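Durevwood Simulation Data List
Subject: Re: Gear insertion set - collection targets and acceptance rules
From: Tùng Nghiêm
Sent: December, 10:40

Dear colleagues,

Thank you for the questions received since the last notice. I reply below to the one from the Grastemcombe office, as the answer applies to all sites contributing to the gear task.

> Our operators have sent in 785 simulated episodes for the small gear. The
> upload page shows a lower number as accepted. Could the list be told which
> episodes are being held back, and whether they must be recorded again? We
> would also like to know if failed attempts are wanted at all.
> Lüthi, Grastemcombe

The difference comes from the grasp check, which was added to the upload page after most of your episodes had been recorded. The check looks at the moment the fingers close and compares the position of the gear with the position stored in the episode file. Where the two do not agree, the episode is held for review. Held episodes are not deleted and should not be recorded again until the review is complete.
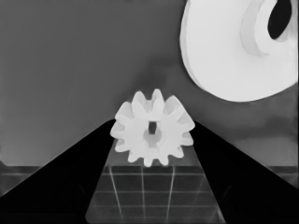

Operators are asked to keep the gear between the fingertips until the approach to the larger part has begun. Episodes in which the gear is put down and picked up a second time remain useful, but they must carry the label "regrasp" so that they can be trained on separately. At present many of them carry no label.

On the matter of failed attempts, the answer is yes. The Jakitetti model learned poorly from a set that held only clean runs, and recovered slowly whenever the gear met the shaft at an angle. Each site is therefore requested to supply 500 successful episodes and up to 100 failed ones. A failed episode should run to its natural end - please do not stop the recording as soon as the attempt goes wrong.

The following points also apply from this month:

Starting positions are to be drawn by the script and not set by hand.
The camera view must remain fixed for the whole of an episode.
No operator should record for more than 3 hours in one day.
Notes on unusual episodes belong in the comment field, in plain English.

The revised label sheet has been placed in the shared Durevwood folder. Sites using the older sheet may finish their current batch with it, but should state this in the upload form.

Questions about held episodes should be sent to this list, with the batch name in the subject line.

With regards,
Tùng Nghiêm
Data Coordination, Durevwood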